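Cold Storage and the Flavor of Orange Juice

The orange harvest at Hadholm runs for a few months, but juice is sold all year. The gap is filled by storage, and the way juice is stored has more effect on flavor than most buyers assume.

Juice begins to change as soon as the fruit is cut. Enzymes in the pulp break down pectin, the cloud settles, and the liquid separates into a clear layer over a dense one. Heating the juice briefly stops the enzymes. It also drives off some of the light aroma compounds that make fresh juice smell fresh.

Processors then remove dissolved oxygen, which would otherwise react with vitamin C and darken the color. This step strips out more aroma. At the Kanelthorpe plant, the vapor is condensed and the oil and water fractions are kept in separate drums for blending later. 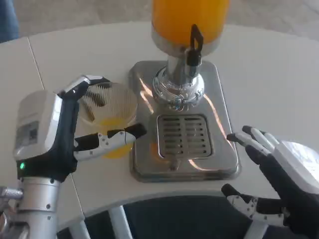 Bezawit Wolde manages the tank hall at Kanelthorpe, where 5 refrigerated tanks hold the season's output under nitrogen. Each one is sampled for sugar, acid and oil content before any juice is released. The ratio of sugar to acid is the main figure used in blending. Early fruit is sharp and pale, while fruit picked after March is sweeter and deeper in color.

"A tank is never a finished product," Wolde said. "We draw from 2 of them for most orders and correct the aroma at the end."

Temperature control is the main cost. The hall is held just above freezing, and over 200 sensors report to a control room next door. A slow rise in one tank usually points to a failing agitator, which lets warm layers form near the top.

Konrad Malinowski, a flavor chemist at Lanutier, tests stored juice against fresh samples. His panel most often reports a loss of green and floral notes. Cooked or stale notes appear later, mainly in juice that was heated too long at the start. He considers the first heating step more important than the length of storage that follows.

Contact the editors | Copyright MacBrayne | Back to top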